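About Drusura

Welcome, and thank you for wandering over to this page. Most people come to us with a question about a lid that won't fit or a dish they'd like to put in the oven, and they never get as far as finding out who we are, so we're rather pleased that you have.

Drusura is a small shop and refill store that sells things for the kitchen: pans, bowls, chopping boards, tea towels, bottle brushes, lunch tins, and a good many plain and useful bits that you would have found in your grandmother's drawers. We care a great deal about what those things are made of, how long they last, and what happens to them when they are finally worn out. We sell from our shop on the harbour side of Dastport and through this website, and everything you order online is picked off the same shelves that our walk-in customers browse.

How we started

We began with a market table and one very heavy box of cast iron frying pans. The pans had come from a restaurant that was closing, they were rusty all over, and we spent most of a wet November scrubbing them back to bare metal and seasoning them in a home oven that has never smelt quite right since. We took them to the Saturday-style craft market in the old fish hall, expecting to bring most of them home again, and by lunchtime the box was empty and we had a list of people who wanted one.

What struck us was how many of those people wanted to talk. They told us about non-stick pans that had started to flake after a year, and they asked whether it was safe to keep using them. They asked what enamel was, whether wooden boards were really dirtier than plastic ones, and if there was any way of cooking an egg on iron without leaving half of it behind (there is, and it mostly comes down to patience and a bit more butter than you think). We knew the answers to some of those questions and went home and read up on the others, and we have been doing much the same thing ever since.

The market table turned into two tables, then a van with a leaking roof, and then the lease on Sergate, the long brick building where we are now. It was a sail loft once, and later a place that stored carpets, and there are still hooks in the beams that we use for hanging up baskets and stockpots. The building gives its name to our workshop room at the back and to our own line of linen, so if you see Sergate on the label of a tea towel or a bread bag, that one was cut and sewn for us to our own pattern.

What we sell and how we choose it

We carry 565 different items at present, which is fewer than you might expect from a kitchen shop, and we would be happy if it stayed near that. Before anything goes on the shelf it spends a good while in one of our own kitchens. It gets used for ordinary suppers, left in the sink overnight, knocked against the tap, and washed by teenagers. A surprising number of handsome things don't survive this. We once turned down a lovely set of mixing bowls which we had all fallen for in the catalogue, purely on the grounds that they slid about on the worktop whenever you tried to beat anything in them.

We ask our suppliers what each piece is made from, and we mean all of it, handles and coatings and glues included. If they can't tell us, we don't stock it. We ask whether spare parts can be bought, and we keep drawers full of rubber seals, lid knobs, clips and replacement brush heads, many of them for things we no longer sell or never sold in the first place. If you bring in a jar that has lost its ring we will very likely find you one that fits.

Our wooden spoons, boards and rolling pins come from Bielecka, a family workshop we have bought from since the days of the leaking van. They work mostly in beech and sycamore, they finish everything with plain oil, and they send us their offcuts in the bottom of the crate, which we sell by the door as pot stands and doorstops. Their larger boards have a waiting list each winter. We are sorry about that, but we would sooner wait with you than fill the gap with something that will split.
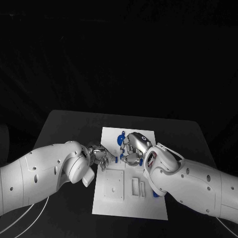
Two robot arms and a white sheet on a dark table.

The refill room

At the side of the shop, through the blue door, is the refill room. You can bring any clean container you like and fill it with washing-up liquid, laundry liquid, soda crystals, vinegar, bicarbonate of soda, citric acid, soap flakes, and a range of dry foods that changes a little with the season. You weigh your jar when you come in, fill it, weigh it again, and pay for the difference. If you forget to bring a jar, there is a shelf of donated ones which have been washed and are free to take.

People are sometimes a bit shy about it the first time, and we do understand, as there is a knack to the taps and the lentils can come down faster than you'd like. Please ask. We've swept up a great many lentils and we don't mind in the least. You are also very welcome to fill a small pot with just a few spoonfuls of something to try at home, and there's no smallest amount.

Our members' scheme now has 2162 households in it. Joining costs nothing, and it gets you a stamp card for the refill room, our printed letter four times a year, and first pick of the seconds table. We don't pass your address to anyone, and we send very few emails, partly out of principle and partly from being busy.

Mending, sharpening and seasoning

We are very fond of this part of the business, though it has never made much money. You can bring us kitchen knives and scissors for sharpening, and they are normally ready in 5 days. We re-season cast iron and carbon steel, we re-tin small copper pans by arrangement, and we can usually tighten, re-pin or replace a loose handle while you have a look round. We don't repair anything with a plug on it, as we aren't qualified to, but we keep a list at the counter of people in Dastport who are.

If you would like to learn to do these things yourself, we run evening sessions in the workshop room through the colder months. They cover sharpening on a stone, looking after iron and wood, making beeswax wraps, and planning a cupboard so that you can find what's in it. Groups are kept small so that everybody has room for their elbows. There is soup — always soup — and it is generally made in whatever pan we are testing that month.

Things we would like to do better

It would be a bit much to tell you only about the good parts. Some of our packaging still arrives at our back door wrapped in more plastic than we're comfortable with, and although we have persuaded several suppliers to switch to paper, a few haven't budged. Our steel lunch tins travel a long way by sea, and we have not yet found a maker closer to home whose lids stay on. Our upstairs floor can only be reached by a steep stair, so we have moved the most asked-for things down to the ground floor, and we will gladly fetch anything else down for you.

We also know that a well-made pan costs more on the day than a cheap one. That is one of the reasons we keep the seconds table and take back used cookware in exchange for store credit. Those pans are cleaned up, checked over and sold on at a low price, and last year more than 1000 pieces found a second kitchen that way. If you're setting up home for the first time, do have a look there before you buy anything new from us.

Visiting and getting in touch

The shop is on the harbour side, a short walk along the quay from the bus stop, and there are cycle hooks under the front window. The front entrance is level, and dogs are welcome in the shop, though we ask that they wait outside the refill room. It tends to be quietest first thing in the morning, if you'd like time to talk something over.

If you can't get to us, write to us through the contact page or telephone during shop hours. We answer questions about pans we didn't sell you just as happily as those we did, and a photograph of the trouble is often a great help. We do our best to reply within a couple of working days, and a little longer in the run-up to Christmas, when most of us are at the packing bench.

Page last updated September 3, 2020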